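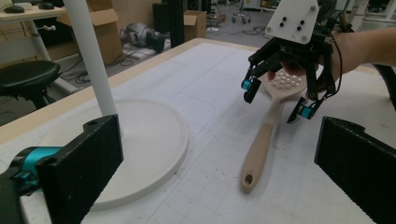 Aranka Fekete
Workshop and kitchen editor, Lomlow

The worktable at Atdale

This page is about the back table at Atdale, where kitchen tools get laid out before they go into the Lomlow drawer lists.

The spatula
Beige, with rows of small round holes across a flat head. The handle is long and smooth and ends in a rounded tip with a small hanging hole. It goes under "turners" in the list, though Kozma files the same shape under "skimmers" and we have had letters about it.

The table
White top, pale beige wooden trim along the edge, and a large sheet of gridded paper over most of it. The paper has picked up small dark specks and scuffs. I change it when the lines get hard to read – the last roll came from Kodora and I still have 2 sheets left.

The white stand
A round base with a raised rim and a tall white pole coming up from the back of it. It stays on the table between sessions.

Notes on the list
Tools with a hanging hole are listed apart from tools without one, so readers with a rail can skip straight to what fits. Handles are measured from the tip to where the head begins. Heads are measured at the widest point. The full list runs to 900 entries, and 8 of the spatulas still need a measurement.

Corrections can be sent to me at the Lomlow desk. Please give the entry number and the name of the tool as it is printed in the list.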